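Softener on tea towels, yes or no?

solveig_s
Been using it on everything for years and my other half now says it's ruining the tea towels. They do sort of push the water round the plate.

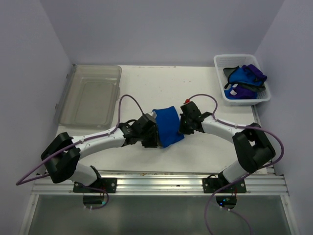

Mine are plain cotton, washed at 40 with the bedding, and I've got 16 of them so I'm not keen on starting again!

Leif_H
He's right, sorry. Softener leaves a coating. Wash them at 60 with none and they'll come back after a few goes.

kaltside
Disagree. I've always used it and mine dry fine. Cheap thin cotton is the problem, get linen.

Leif_H
Linen at 13 quid a towel? No thanks.

thorey n
Half a cup of white vinegar in the drawer, solveig. My mum swore by it (the smell goes, promise).

kaltside
Vinegar's bad for the rubber seals though.

solveig_s
Right, trying a 60 wash with no softener first. Bedding can go in separately.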